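# Prultum

Prultum is a small word list of fabric and sewing terms, kept as plain text. It holds 82 entries in two files: `terms.txt` for the words and `notes.txt` for spelling variants.

Last edited 11 October 2025.

## Format

One term per line, then a tab, then a short meaning. Lines starting with `#` are skipped. Plurals are left out unless the word is only used that way – "notions", for example.

## Changes

- Seven weave names added in September
- Duplicate entry for "selvage" removed
- Tabs fixed in `notes.txt`

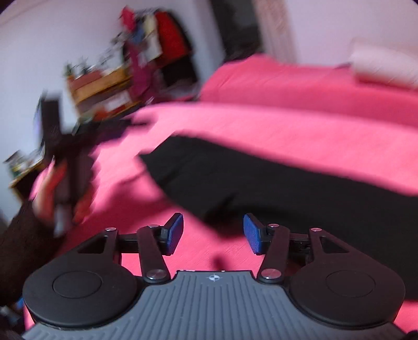

## Known gaps

Knit terms are thin, and almost none of the lace words have meanings yet. Regional names for denim are still mixed in with the general ones.

## Use

Free to copy and change. Please keep the name Prultum in the first line if you pass the files on.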